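Visit report: Niskanen seal and moulding works, Bakitz
20th June

The visit was arranged through Reijo Toivonen, who runs the technical side at Niskanen, and lasted most of the working day. The purpose was to see how the plant controls the moisture content of its moulding compounds before pressing, a subject which has given our own section trouble for two seasons. Commercial terms were not discussed.

The works stands on the old tannery site at Bakitz, on the river side of the road. Goods come in at the north end and leave at the south. Between them are the raw material store, the drying room, the press hall and the inspection area, in that order, with one central gangway. Visitors sign in at the south office and have to walk the process backwards to reach the beginning of it. We were given overshoes and ear plugs, and the ear plugs were needed.

Compound arrives in lined sacks and is held in the store for two days before opening. Mr Toivonen was firm on this point. In winter the sacks come off the lorry well below room temperature, and if they are opened at once the granules take up water from the air. The earlier practice was to open them on delivery and dry for longer, which used more power and gave uneven results from the top to the bottom of the hopper.

The drying room has three hopper dryers fed from a common air plant. Each batch is 400 kg. Dew point is read at the return side as well as at the inlet, and both figures are written on a card which travels with the batch. The card is a simple printed form with a box for the operator's initials. We asked whether it would be replaced by a screen entry and were told that this had been tried with a package called Livurance and dropped after a month, as the operators were keeping their own paper copies in any case.

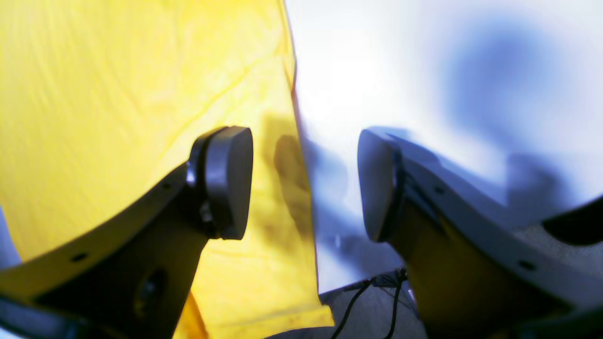 Dark grey finger with black rounded tip pad.

The press hall was running a flanged ring in a grade sold as Vornidine. Tool temperature is set by the shift leader and checked with a contact probe after every 200 shots. Probe readings are taken at the gate and at the far side of the cavity. A difference between the two is recorded but does not stop the press unless it persists at the next check. Meinrad Strebel, who came with us from the tool room side, questioned whether this was tight enough for thin sections. The answer was that thin sections run on another press under a separate instruction, which we did not see.

Scrap is sorted at the press into clean and dirty. Clean scrap is reground and goes back in at a fixed proportion, with the regrind dried separately. Dirty scrap leaves the site.

Inspection is by sample. Rings are weighed, measured across the flange and sectioned at the start of each shift. The sections are kept in labelled trays until July, when the whole year's set is reviewed and thinned out. We looked through one tray. Voids near the gate were easy to see by eye in the pieces from before the holding period was introduced, and harder to find in the later ones.

Lunch was taken in the canteen. The afternoon was spent on the air plant, where the desiccant is changed by hours run and not by calendar. The housing can be opened from the gangway without shutting off the neighbouring dryer, an arrangement we should copy.

Points to follow up: a copy of the batch card; the make of the return side dew point sensor; the written instruction for thin sections, if Niskanen is willing to release it. Mr Strebel will write to Mr Toivonen on all of these.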